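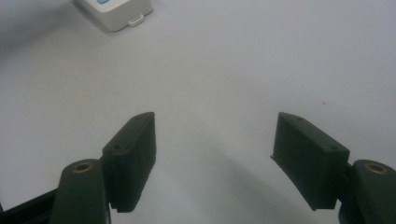
4 min read

2024-10-10

So the table is in! I've been going on about it on here since January, so I'm sorry if you're sick of it already, but I've now got a proper pale work table in the back room and I keep finding excuses to go in and stand by it.

I went for the whitish grey in the end. I had a long wobble over it (the shop in Skitdale had a dark one as well, and for about a week I was sure I was a dark table person) but the back room only has the one window and it faces the wall of next door, so it needs all the help it can get. Even this morning, when it was chucking it down and I'd normally have had the lamp on by breakfast, the top was bright enough to see what I was doing.

It's called the Tanabe, which I only know because it was on the receipt. Delivery was £52, which I grumbled about for days. Then I watched two people bring it up the path and round the bend by the bins and I stopped grumbling. It is so much heavier than it looked in the shop! They wanted to know which way round I'd like it and I said long side to the window as if I'd planned it, when all I'd done was lie in bed the night before pushing it about in my head.

Getting the room ready took far longer than I'd thought. The old desk had to come out first, and under the old desk was everything I've lost in four years - a tape measure, the good scissors, one glove, a whole roll of parcel tape, and a birthday card I'd written and never posted. The carpet had four deep dents in it where the legs had been. I tried the ice cube trick on them and then a fork, and they're better than they were. I've put the waste paper bin over the worst one.

Then there was cleaning the new top, which had that slightly greasy feel new things have. I had half a bottle of Clinis under the sink and went at it with that, and it dried in great big swirls that I could see every time I bent down. I did it again. More swirls! Third go was warm water with a drop of washing up liquid and an old pillowcase, then a dry tea towel, and that did it. I'm a bit cross with the Clinis as it's lovely on the bathroom tiles.

The thing with a pale table is that I can see every speck. I sat down with toast yesterday and got up feeling like I'd been told off. But I've already noticed I'm putting things back in the drawer when I've finished with them, and I never once did that with the old desk, where a pen could sit for a month and just blend in. I dropped a tiny screw on it last night and found it straight away. On the brown desk I'd have been patting about for ten minutes and then given up and used a different one.

Things I still haven't sorted:

The chair. It's too low, I feel about nine years old. I've got a cushion on it for now but the cushion slides. There's an Orance one I like the look of, but I'd want to sit in it first and the nearest place that has it is over an hour on the bus.

The lamp. The base used to clamp on to the desk and the clamp won't open wide enough for this top. I might try wedging it on the shelf.

What happens to the old desk. It's in the hall, on its end, and I have to turn sideways to get to the kitchen. I rang the council and was given a reference, 1273, and told someone would be in touch. I did catch my hip on it twice before lunch.

I've made myself a rule about mugs as well, they go on the windowsill. Tea on the sill, work on the table. I've broken it once so far (I was on the phone) and there was a ring, but it wiped off with my sleeve, so I'm counting that as a test of the surface.

This evening I'm going to go through the box of bits that came out of the old drawers. I'll tip it all out, put like with like and chuck the dried up felt tips. I did try to start it last night, then I found a packet of old photos and that was the end of that, I was still sitting there at half ten with cold feet. Tonight the photos are going upstairs before I take the lid off.

Must get a new pillowcase too, thinking about it. That was half of a pair.

Older entry Newer entry All entries House Garden About me

Words and pictures are mine, please ask before borrowing. Back to top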